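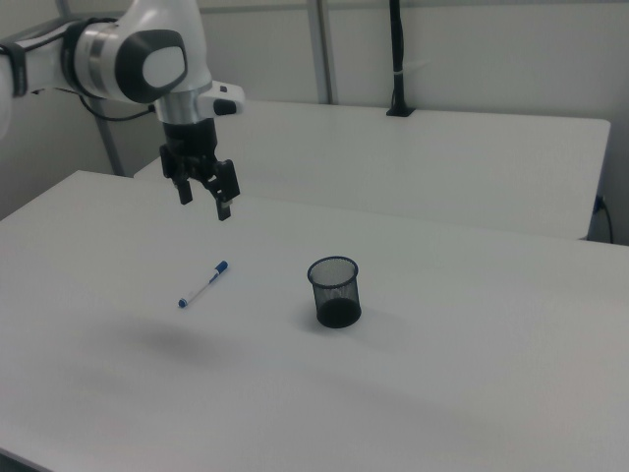 *Words by Oda Blomqvist. Layout by Matilde Abreu.*

## Clearing the Rendside desks

In January we moved the planning group at Rendside out of the old side office and into the big room. Before anything could go across, the desks had to be emptied. Most of what came out of them was pens.

The picture at the top of the page has a whiteboard marker with a blue cap lying on a white table, and to the right of it a black mesh pen cup with nothing in it. The marker has a white barrel and a small blue plug at the other end from the cap.

The rest of this page is notes on how we sorted the small things, for the people at Faltholm who are doing the same job next.

## Markers

We tested every marker on a scrap of board before deciding where it went. A marker that drew a clean line for the length of the scrap was kept. One that started gray and came back after a few strokes was stored cap down overnight and tried again in the morning. A few recovered. The rest went out.

Blue and black are the colors people reach for, so those stay in the cups. Red and green go in the drawer under the board. Matilde wanted all four colors out at once, and we tried it for a while, but the green ones sat there until they dried up.

Permanent markers are kept in a different room. Somebody used one on the Mallitel board last year and it took most of an afternoon and a lot of alcohol wipes to get the wall planner back.

## Cups

We kept the mesh cups and gave away the ceramic mugs. The mugs had been collecting paper clips, pencil shavings and, in one case, sugar packets. With mesh you can see from your chair whether a cup has anything in it - and you can shake the dust out over a bin.

Each table gets 2 cups. One is for whiteboard markers and the other is for ordinary pens and pencils. Scissors do not go in either one. They tip the cup over when it is nearly empty, and they have their own hook by the printer.

Wash the cups before they go back out. Warm water, a little dish soap and an old toothbrush will get ink off the wire. Stand them upside down on a towel to dry.

## What we ended up with

- 200 pens and markers came out of the desks.
- 120 of them still wrote and were kept.
- 40 of the ones we kept are in the supply cabinet, in a shoebox marked "spare."
- The others are in the cups or the drawer.

Dead markers went into the collection bag that Wei picks up with the empty toner. Take the paper labels off the bag before it goes. They asked us for that twice.

## Tabletops

The white tables show everything. Marker comes off with a dry eraser if you get to it the same day. Older marks need a damp cloth and a drop of the board cleaner, followed by plain water so the surface does not stay sticky. Please don't use the scouring side of the sponge. The table nearest the coat rack has a dull patch from that.

Pencil can be rubbed out with an ordinary eraser. Ballpoint is the hard one, and we left two small marks where they were.

If you are looking for the label maker, it is back in the second drawer, with one spare roll of tape. The next roll has been ordered.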